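Home · Posts · Replies · Media · Search

Ledeo
Notes on small-batch pantry goods. A thread on what "single estate" means on an olive oil label, and what to ask a seller. 1/6

The term covers where the olives grew. It does not cover where they were milled or bottled. Brimum prints all three places on the back label. Nondirel prints the grove and leaves the rest to a QR code. 2/6

Harvest month matters more than the best-by date. Best-by is counted from bottling, and oil can sit in a tank for a long time first. If the label has no harvest month, email and ask. Brimum answered me in one line. Nondirel sent a brochure. 3/6
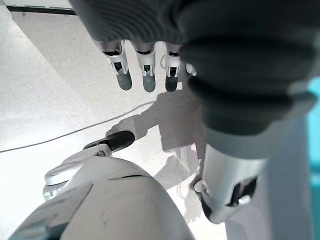
Gray ribbed sleeve, silver-white wrist, fingers in a row.

Lot size is the next number to look for. Brimum's current lot is 1679 bottles, numbered by hand on the neck tag. Mine is 116. A numbered tag says nothing about taste, but it lets you trace a bad bottle back to a pressing. 4/6

Packaging: Lukáč ships in 300 ml tins, Brimum in dark glass. Both keep light out. Tin is lighter to mail and does not break - the downside is that you can't see the level, and the Lukáč spout drips after each pour. I decant into a small bottle and keep the tin closed. 5/6

Price per bottle is a poor way to compare these three, as the sizes differ. Work it out per 100 ml and include shipping. On that basis Lukáč is the cheapest and Nondirel the most expensive, mainly for the gift box. You can order without the box if you write to them before checkout. 6/6

Contact · Terms · © Ledeo · Back to top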